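Plodstead Paired Hand Grippers, research kit

Home / Products / Demonstration capture / Paired grippers

In stock. Ships from Flandale. Page last edited June 22, 2021.

Two hand-held grippers, left and right, with finger cameras and logging software. Built for labs doing imitation learning on two-arm tasks. You hold them, you do the job, the recording goes to training. No arm needed at the capture stage.

Page is mostly about the method, as that's what people email about. Specs further down.

What the method is

Cuiping Zheng worked it out at Plillberg and we sell the hardware for it. Short version: stop fixing the furniture. Most demo sets get recorded on one bare bench, and the policy learns the bench. Hers puts an obstruction on the table (stand, low table, rack, whatever you have) and moves it between takes. Same task, same objects, new clutter. She calls it the shifted-stand protocol.

Finger view with a stand leg in the working gap, which is the case the protocol cares about most:
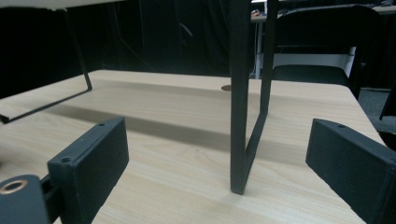 Running a session

1. Clear the table. Put the stand on at any angle. Do not square it up.
2. Zero both grippers, fully closed then fully open. Wait for the tone.
3. Record the task once per hand assignment. Left picks, then right picks.
4. Move the stand. At least a hand's width, rotate it too.
5. Repeat for 7 stand positions.
6. Swap operator if you have one. Different wrists matter more than we thought.
7. Check the sync report before you tear anything down. Please. We get a lot of mail from people who didnt.

Open strip of table at the front should stay open. Operators need somewhere to bring the second gripper in, and if the stand sits too close they start reaching over it, and then both finger cameras are looking at nothing useful.

Head view is optional but we recommend it. Finger cameras lose the other hand constantly. A head view gets both at once, one closed on a white ball and the other open in this case, and makes labeling a whole lot quicker.
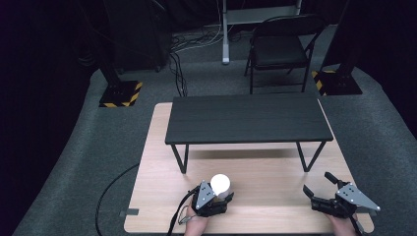

Can I use just one gripper?

Single-hand recording works fine, set the mode to solo in the logger before you zero. The files come out in the same layout with the second channel left blank, so your loader shouldn't need changes.

Results so far

From the Plillberg report, for those who won't download it. Task was pick and place past an obstruction, policy trained on gripper demos only, then run on a two-arm setup with the stand somewhere it had never been in training.

Fixed stand, trials completed: 2 of 31
Shifted stand, trials completed: 23 of 31

Same number of demos in both. Same network. Only the stand moved. Arūnas Venckus repeated it in Flandale with a different table and got the same ordering, smaller gap. His numbers are in the appendix, not copied here as the trial lengths differ.

Where it still does badly: clear objects. Glass and thin plastic, grasp point wanders. Laine Rimkutė is working on that now with jars left standing near the frame, so the fingers have to commit with a clear wall right beside them. No result to post yet. Caps and lids seem easier than bodies, which you'd expect.

Shadows are the other one. A stand throws a band across the wood and it moves when the stand moves. Early policies treated the dark band as an edge. More positions helped, brighter lamps did not.

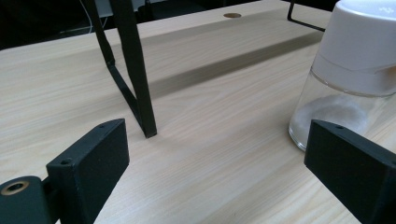
Do the finger cameras need recalibrating after I change fingers?

Run the zeroing step again and that covers it for our standard fingers. Custom fingers with a different length need the full routine, found in the logger under Setup, and it wants the printed target sheet from the box.

What's in the kit

Left gripper, right gripper
Standard finger blocks, fitted
3 spare finger blocks, unfitted
Cables
Target sheet
Logger license (Cù, one machine)
Carry case

Not included: table, stand, head camera, computer.

Notes before ordering

Cù runs on Linux only. Windows build has been "nearly ready" since March, don't plan on it.

Lead time is 2 weeks for kits, longer for custom fingers. Send drawings to Kęstutis Mägi, he'll tell you if the mount will take them.

Academic price on request, write from your university adress. Loan kits are all out at the moment.

Downloads: protocol sheet, shifted-stand report with appendix, Cù manual, finger mount drawing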